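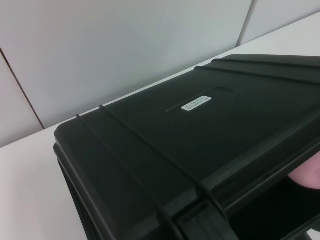

Hard-shell case, seen from above.

Groundwater Monitoring Program, Prorkholm Irrigation District
Progress report to Prinudard, August 2014

1. Status

Field work is on schedule at the Plukgate end of the district and behind at Politis. Spending is within the approved budget. One variation is requested, under section 5.

The network now has 206 registered bores. Each has a surveyed collar height, a bore card and a unique number painted on the standpipe. Duplicate entries inherited from the old register have been merged, and the merged list replaces the one supplied with the February report. Please discard the earlier version, as several eastings in it were transposed.

2. Water levels

Levels were dipped by hand at every accessible bore. Hand readings were taken from the north side of the collar and corrected to the survey datum. Pressure loggers are set to record hourly and are corrected for barometric pressure using the station at Prorkholm.

Levels in the shallow aquifer fell slightly over the period near the main channel and held steady elsewhere. The deeper aquifer shows the usual recovery after the pumping season. At Politis the recovery is slower than in the previous year. The cause has not been established. Metered extraction from neighbouring licences has been requested and will be compared with the hydrographs once received.

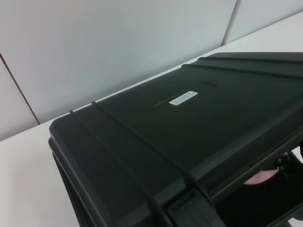
3. Salinity

Electrical conductivity was measured after purging three bore volumes, or until readings settled. Most shallow bores on the western side were under 900 microsiemens per centimetre. Bores beside the drainage basin were higher, with some 2000 recorded at the deepest screen. That figure agrees with the laboratory result to within the accuracy of the field meter.

The field meter was calibrated at the start of each day against two standards. Drift was checked at the end of the day and logged on the run sheet. One run at Plukgate failed the drift check and was repeated in full. Only the repeat has been entered in the database.

4. Outstanding items

Land access at Politis is still being negotiated for 8 bores. None has been read this period, and the contour maps are dashed across that area. Two standpipes were damaged by slashing and need new caps and a fresh collar survey. Until that is done their levels are flagged as provisional.

The district has also asked for the hydrographs in metres below ground as well as metres above datum. Both will be supplied.

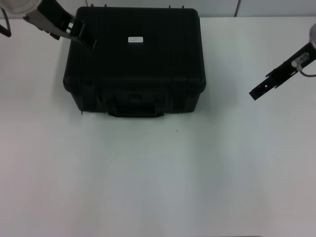
Conversion of the older records is slower than planned, as many were logged in feet from an unmarked reference point. Where the reference cannot be recovered, the reading is kept in the archive and left out of the trend analysis.

5. Variation requested

We ask that the unspent drilling allowance be moved to laboratory analysis. This would cover major ions at the basin bores and one further round of nitrate sampling. The total grant is unchanged. A revised budget table is attached as Appendix B.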